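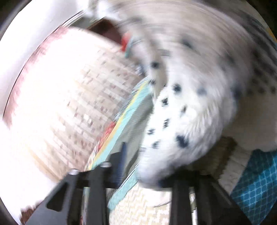

Big white plush dog with spots – can it be washed, and should it live on the bed?

My daughter has a large plush dog, white with black spots, long shaggy fur. It spends the day on top of a patchwork quilt and the night on the floor, and the white is not as white as it was in April. The tag went missing ages ago, so I have no washing instructions. My sister says to put it in the machine inside a pillowcase. I have ruined one toy that way already. A shop also tried to sell me a spray called Hamdy that is supposed to "lift" dirt from plush without water. I don't believe a word of it, but I'm willing to hear from anyone who has used it. Also, where do you keep a toy this size? I make the bed every morning and then there's a dog on it.

Posted by fondard_mom

Sang Giáp

Skip the spray. I bought a can of Hamdy and it left the fur stiff, and the gray patch on the belly was still a gray patch.

The pillowcase trick is fine for small toys. With a big one I have my doubts, whatever the blogs say. The stuffing soaks up water, the outside feels dry the next day, and the middle can stay damp long enough to smell. I only wash the surface now:

Vacuum it first with the brush attachment.
Rub a damp cloth with a little baby shampoo over the fur, one area at a time.
Test a black spot before anything else. If the cloth comes away gray, use plain cold water there and don't scrub.
Go over it with a clean damp cloth, then a dry towel.
Brush it once it's dry. A pet brush works. 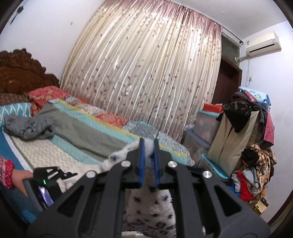
As for the bed, I'd stop fighting it. Pull the quilt straight, stand the pillows against the headboard, and put the dog down last. If there are clothes heaped on the bed as well, move those first, because they make it look messier than any toy does. You could buy a basket, but every basket I've owned filled up with something else inside a week.

One more thing – keep it off a patchwork quilt while it's damp. I wouldn't trust the coral or teal pieces not to bleed onto white fur.

kuten47

just machine wash it. 13 years of kids here, never lost one. cold, gentle, done

Teun Declercq

Never lost one that you remember, maybe. It depends what's inside. If you squeeze it and feel beads or a music box, keep it out of the machine. If it's plain fiber all the way through and the drum closes without forcing it, you might get away with it, but I'd still want a whole warm day for drying and I would not use the dryer. I've seen long plush fur go frizzy on low heat and no brush brought it back.

I don't agree with Sang on the basket. Get one with a lid.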